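3.2 Shared kitchens and the problem of the last cup

Anyone who has worked in an office knows the rule about the last cup, and most of them can recite it while breaking it.
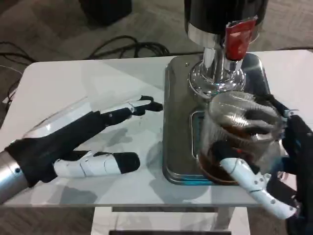 The rule is simple enough: whoever empties the machine refills it. In our interviews at the Nustby site every respondent stated it without prompting, and several added that it was "just manners." The refill log told a less flattering story. Over the study period the machine on the upper floor served 900 cups, and the bulk of the refilling was done by 6 people, two of whom drink tea.

Earlier work on household chores (Gittins and Parry, in an unpublished pilot) treated this kind of gap as forgetfulness. We doubt it. People who forgot to refill the water tank did not forget where the good cookies were kept. A better account starts from what we call threshold pouring: a drinker stops just short of emptying the supply, leaving an amount too small to be useful but large enough to pass the duty along to the next person. One respondent at Brernanum described her own practice with some pride as "leaving a courtesy inch."

Threshold pouring depends on what counts as empty, and here the two sites differ. At Nustby the kitchen had a printed notice, drafted by Llinos Gittins after a dispute in April, which defined empty as "less than one full mug." The notice did not say whose mug. Within 11 working days two large mugs had appeared on the shelf, and at least one very small one, and the definition was being argued in both directions. Brernanum had no notice, no mugs of unusual size, and a slightly better refill rate (Table 4).

We do not want to make too much of the comparison. The Brernanum kitchen sits beside the main corridor, and a person walking away from an empty machine there is likely to meet a colleague walking toward it. Delyth Parry has suggested that the corridor does most of the work – a view the facilities team at Nustby received coolly, having already paid for the lamination.

Figure 3. The shared coffee machine on its white table.

Interviews were repeated after 12 weeks using the same questions. Stated support for the rule had not moved at either site. Two Nustby respondents asked whether the refill log was still being kept, and on hearing that it was, went to fill the tank. Their refills are left out of the rates reported in Section 3.3.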